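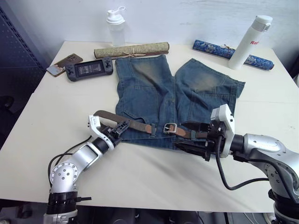 Home | Manuals | Deck Gear | Spares | Contact

Rolach Anchor Windlass: Owner's Guide
Section 4. First Set-Up and Chain Loading

Read this section through before you switch on the main breaker. The windlass must already be bolted down and wired as shown in Section 3. The job takes two people, one at the bow and one at the helm.

4.1 Before you start

1. Tie the boat up securely. Do not load chain at anchor or on a mooring.
2. Check that the breaker is OFF and that the clutch handle is stowed in its clip.
3. Open the chain locker and clear out any loose line, fenders or tools.
4. Check the size stamped on the gypsy against the size stamped on your chain. They must match.

CAUTION: Keep hands, hair, loose clothing and lanyards away from the gypsy whenever the breaker is on. The motor does not stop when something jams.

4.2 Loading the chain

1. Lay the chain out on the dock in long runs, with no twists.
2. Pass the bare end over the bow roller, over the gypsy and down the deck pipe.
3. Tie the bare end to the strong point in the locker with the line supplied. Do not shackle it. You need to be able to cut it in an emergency.
4. Seat at least 2 links in the gypsy pockets and tighten the clutch by hand, then a quarter turn with the handle. Remove the handle.
5. Turn the breaker ON. Press UP in short bursts while the second person watches the chain fall into the locker.
6. Stop if the pile reaches the underside of the deck pipe. Turn the breaker OFF and knock the pile over before going on.

NOTE: On the Erkmont 38 and other boats with a shallow locker, the pile will need knocking over more than 2 times on a full load.

4.3 Setting the chain counter

The Deta counter is set at the factory for the standard gypsy. If you have the larger one, change the setting as follows.

1. Hold MENU until the display blinks.
2. Press the down arrow until you see GYP.
3. Enter 108 and press MENU to save.
4. With the anchor fully home on the roller, hold ZERO until the counter beeps.

If the display returns to the old value, the magnet is too far from the sensor. See Section 7.

4.4 Motor break-in

Run the windlass for short periods only on the first few outings. Keep the engine running so the battery voltage stays up. Never use the windlass to pull the boat forward against wind or current. Motor up to the anchor and let the windlass take in the slack.

Once the anchor is home, fit the chain stopper. The clutch is not meant to hold the boat.

4.5 Service

Grease the main shaft every March, or before launch in colder areas. The motor brushes should be looked at after 1,000 operating cycles, shown on the counter under CYC.

Revised 4/9/21

Filed under: Anchoring & Docking, Windlasses, Owner Manuals

Comments (3)

Sudheer Sundaram
Does GYP apply to the older Aryee counter too? Mine only shows CAL.

Kavitha Pillai
Sudheer, same thing, different name. You have to hold both arrows to get into it though.

Dinesh Naidu
Step 6 in 4.2 should be in bold. We filled the pipe solid and it took us most of an afternoon with a boat hook to free it.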